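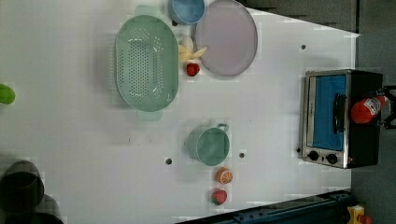 How many demonstrations before it stops knocking the cup over?

Last updated: March
Posted in January by Flarine

Hello all, and thank you in advance for reading what I suspect will be a rather long post. I've been teaching a small arm to do kitchen jobs with toy food, working it by remote control from a chair beside the table. The job I'm stuck on is a simple one to say out loud: pick up the strawberry, put it in the colander, go back to rest. There are two strawberries, and I'd be happy with either of them at this stage!

I've recorded 217 runs over the winter, mostly in the evenings after tea, and trained on the lot. It reaches for the strawberry quite nicely. The trouble comes on the way to the colander, when it swings low and catches the green cup by the handle more often than I'd like. I never knock the cup myself when I'm driving (well, hardly ever, and I throw those runs away), so I can't see where it has picked up the habit.

My other worry is the toaster oven. I'd like to move on to opening the door and putting the orange slice inside, but a friend told me I should start with guiding the arm by hand for that one, and I don't know whether I can mix hand-guided runs with remote ones or whether I'd be making soup of the whole thing. Do I just need more runs? I'm willing to sit there and do them, but I'd like to know it's worth the tea going cold.

Calora

Hello, and welcome. I had very nearly the same problem with a saucepan lid, so you have my sympathy.

My guess is that your runs don't agree with each other. When you drive by remote you probably go over the cup on some evenings and round the side of it on others, depending on how tired you are and where you happen to be sitting. Each of those is fine. The arm, having seen both, tries something halfway between, and halfway between over and round is straight through the handle. Have a look at a handful of your early runs next to a handful of your late ones and see whether you've changed your mind along the way. I had, quite badly, and hadn't noticed a thing.

What I'd do is pick one way and stick to it. Lift straight up after the grasp, pause for a moment, travel high, come down over the middle of the colander, let go, lift again. It feels silly and slow while you're doing it, but keep the speed steady all the way through. Then record 100 fresh runs like that and train on those alone before you think about adding the old ones back in. Move the cup a little between runs, and the strawberry too, otherwise it only learns the one spot on the table.

The other thing - and I'm sorry if you do this already - is to keep some of the runs where you start from a bad place. Begin with the gripper low and too close to the cup, then lift up and carry on. Start recording only once you're in the bad place, so it learns the getting out and never sees the getting in. I did 9 of those for the saucepan lid and it made a bigger difference than a whole weekend of tidy ones. I still have the odd bump now and then, so I'm not going to promise you a miracle.

As for watching while you drive, try doing it from the camera picture only, with your back to the table if you can bear it. If you're peeping round the side to see how high you are, you know something the arm doesn't. I found that one out very late and felt a bit foolish.

Benedetti

just do more runs. mine was rubbish at 100 and fine after I doubled it. also stick the cup down with a bit of putty while you're training, saves getting up

Darkell

I'd be a little careful with the putty, lovely idea though it is for your knees. If the cup never moves when it's touched, you won't know how often you're touching it, and those runs will end up in the pile with the good ones.

Calora has covered the strawberry better than I could, so I'll stick to the toaster oven. Hand guiding is very pleasant for doors. You can feel the door begin to give, and your wrist follows the swing of it without you having to think, whereas by remote I always pull too straight and the whole oven comes along for the ride. The snag is that your hand and sleeve are in the camera's view the entire time, and when the arm works alone they won't be there. Some people get round this by guiding the arm by hand once, saving the joint positions, then playing the movement back with nobody touching it and recording the camera during the playback. It takes twice as long but the pictures come out clean, and you can then mix them in with your remote runs without too much fretting, as long as the positions are saved in the same form for both.

I'd also teach it as 2 separate jobs to begin with, the door first and then the orange slice with the door already open. Joining them up can wait until each one is dependable. And take the sauce bottle off the top of the oven before you start on the door, or you'll be picking it up off the floor all evening like I was with my pepper pot.

Do come back and tell us how the cup gets on.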